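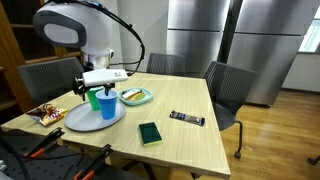
Figure 2. Snack table: two cups at the tray, wrapped snacks, sponge.

Household Service, Unit 11: Clearing a Snack Table
Handout prepared by Kvido Bartoš

Read before the practical. Bring it with you, along with the Unit 10 sheet on trays.

1. Sorting by destination

Before moving anything, decide where each item goes. For a snack table there are usually four destinations: the sink, the pantry, the trash, and "stays on the table." Cups go to the sink. Sealed snacks go back to the pantry. Open packages are checked and then closed or thrown out. In Figure 2 the candy bar and the snack bag lie directly on the wood, while a snack bar and another wrapper share the small teal-blue dish. Treat the dish and its contents as separate items. The dish may need washing even if the snacks do not.

2. Loading the tray

Cups go on first. Tall, tapered cups tip easily, so keep them close together and away from the side you will lift from. The round gray tray in the figure has a raised rim, but a rim that shallow will stop a cup from sliding and will not stop it from falling. Do not stack cups that still have liquid in them.

Hold a cup low on the outside when you can. Keep fingers off the rim if it is going back to a guest - for cups on their way to the sink this matters less.

3. Packages

Pick up bags by the top seam. Do not press on a bag to find out if it is empty. Bars go flat in the pantry basket, labels up.

4. Wiping

The sponge is the last thing used. On finished wood use the soft side only; the green scouring side dulls the surface. Wipe with the grain, lengthwise, then dry with a cloth. Students from the April group left the sponge sitting on the wood during the break and we had a mark to deal with afterward. Put it on a saucer.

Practical

Work in pairs. Each pair has 11 minutes, wiping included. Write down your four destinations before you start. Matúš Mikuš will check the lists at the door.

Reading: course packet, pages 29 to 38.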